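**Second tenors going flat in the Szabó piece, concert in October**

Posted by Pirmin Moser

Hi all. I look after the lower voices in a mixed choir, 35 singers on a good night, 12 men. We're doing the Szabó evening hymn unaccompanied and by page 2 the second tenors have dropped and taken everyone with them. Nearly a half step by the end. Piano check at the double bar is painful.

Tried so far -- singing it on "noo", singing it up a half step, standing them next to the altos. Up a half step helped a bit but then the top line screams. Our director wants to keep it in the printed key if possible. Any ideas? Rehearsal room is low ceiling with carpet, if that matters. The hall at Dreltlow is much livelier.

**hurura_alto**

Carpet matters a lot. They can't hear each other so they push, and pushed tenors go flat. Get them in a circle, or just off the carpet. We moved ours into the hallway for 30 minutes one night and the same piece held pitch almost to the last chord.

Also look at the repeated notes. In that piece the tenors sit on the same A for ages and every repeat gets a tiny bit lower. Tell them to think each one higher than the last. Sounds silly, do it anyway. And descending steps -- keep the whole steps small. Most men sing them like they're going down stairs with shopping.

Breath is the other thing. If they all breathe at the comma they all come back in under the note. Stagger it, pencil in who goes where.
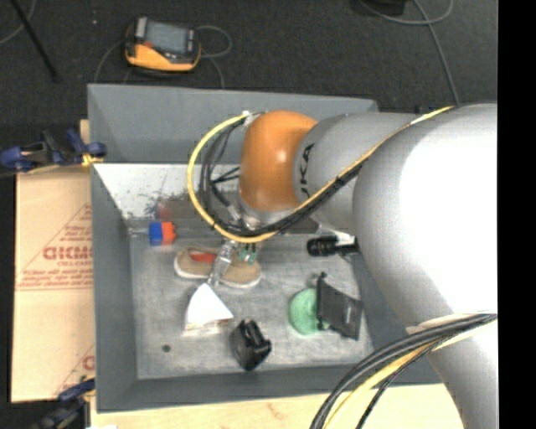
*Robot arm over a bin of mixed objects, orange joint and yellow cable.*

Is the printed key really that important to your director? I'd ask again nearer the time. Half step down can work too, strangely. Gets them off the break and the tuning settles. Basses may complain about the low F.

**tenor2_wasura**

sing quieter

**Bellows & Reeds**

Agree with most of the first reply, not sure about going down a half step, ours got sleepy and sank even more. Depends on the choir I guess.

What worked for us was drones. One bass and one alto hold the home note on "oo", everybody else sings thier part over it, slowly. Swap the drone people every verse so they don't pass out. Two weeks of that, first thing after warmups while ears are fresh. Don't leave it till the end of the evening when everyone's tired, it'll be flat whatever you do.

And check the vowels. If half of them sing "night" with a wide bright ah and the other half swallow it, no chord is going to tune. Pick one, write it in the copies.

Last thing, don't check with the piano after every phrase. They start waiting to be told they're flat. Once at the end is plenty.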